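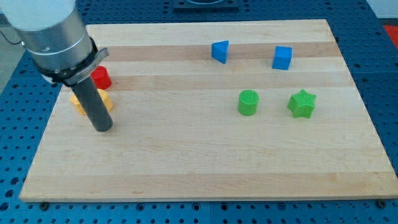 Are we on track to finish the Ollstead reading program by September?
At the present pace we will miss it, and I would plan on a later finish.

Progress report, 4/28/24

The Flukel grant paid for evening reading classes for adults at two sites, Ollstead and Tavares. The application promised 1,000 class hours and 40 regular learners. We have 19 regulars. The sign-up sheets show a much bigger number, and I would ask you to ignore it. Anyone who came once is on those sheets, and several people are on them twice under different spellings.

Ollstead is doing fairly well. Learners come back from week to week and the tutors have stopped asking for new books. Tavares is weaker. The room was changed in the winter and attendance fell almost by half. The site says the bus schedule is to blame. Maybe so, but attendance had started to slip before the buses changed.

We were also asked to try the Stamico placement test. I am not convinced by it. It put 4 learners in the beginner group who were already reading the newspaper, and the scores moved a lot when people took it again. The tutors now do a short interview and use the test score as a second opinion. I would not pay to renew it.

Spending is under budget, mostly on tutor hours we did not use. Please don't read that as savings.

Still open: whether Tavares can move to Saturday mornings, and whether unspent tutor money can carry over. We need an answer on the second before the summer schedule is printed.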